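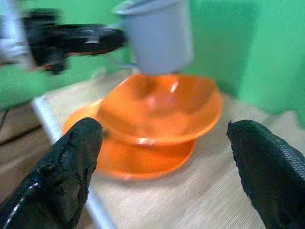
Griet Van Rooij wrote to ask whether a shared kitchen needs a written cleaning rota at all, given that most people wash up after themselves without being told. In her building the answer had been no for two years, until the number of tenants using the kitchen rose and the same few people found themselves wiping down the hob every evening.

A rota is of most use where the people sharing a kitchen do not share a timetable. The guidance below is intended for residents of Vadon houses and may be adapted by any household of three or more.

Before you write the rota

Hold a short meeting with everyone who uses the kitchen. Agree which tasks belong to the person who made the mess and which belong to the household. Washing, drying and putting away one's own dishes should always fall to the individual and should not appear on the rota. Shared tasks normally include:

Emptying the food waste caddy and the main bin
Wiping worktops, hob and table
Sweeping and mopping the floor
Cleaning the sink and drainer
Checking the fridge for food past its date
Washing tea towels and cloths

Ask each resident to name one task they would prefer to avoid. Bukola Haruna, who drew up the first rota for the Studance house, found that these preferences seldom clashed. One resident could not bear the fridge but was content to mop.

Setting out the rota

1. Draw a grid with the residents' names down the side and the weeks across the top. A rota covering 6 weeks is long enough for everybody to see a fair pattern and short enough to change when somebody moves out.

2. Give each resident one task a week. Where there are more tasks than residents, pair a light task with another light task. Bins and tea towels go together well. The floor should stand alone.

3. Move every task down by one name each week. Do not allow permanent jobs, even where a resident offers, as these tend to be forgotten when that person is away.

4. State when the task must be finished. A fixed time is better than "by the weekend", which residents understand differently.

5. Put the rota where it can be read from the sink. A copy on a telephone is helpful but does not replace the one on the wall.

Agreeing a standard

Disputes are more often over how well a task was done than over whether it was done. Write one line for each task setting out what "finished" means. For the hob, for example: pan supports lifted off, surface washed with hot soapy water, supports dried and replaced. For the fridge: shelves wiped, spills removed, unlabelled food raised with the household before it is thrown away.

Cloths used on worktops should not be used on the floor. Keep two colours and write on the rota which is for which.

Absence and swaps

A resident who will be away should arrange a swap before leaving and write both names on the sheet. Swaps agreed only in conversation do not count. If a whole week is missed, the resident takes the same task the following week in addition to their own.

Paying for supplies

Washing-up liquid, sponges and bin liners should come from a small common fund. Keep the receipts in an envelope beside the rota. The Fogh Road house buys its bin liners in a box of 600, which lasts over a year, and settles the cost each November. Residents who leave before then are charged for the months they have stayed.

When the rota is not kept

Speak to the person first, in private and within a day or two. Notes left on the fridge door are to be avoided. If the difficulty continues, raise it at the next house meeting and ask whether the task or the timing is the problem. Ezequiel Pastor, a night worker, had missed the bins repeatedly only because collection was early in the morning; he was moved to worktops and the matter was closed.

Blank rota sheets may be collected from the Vadon office or requested in writing from Ladi Edet. Please state the number of residents and whether the kitchen has one fridge or more.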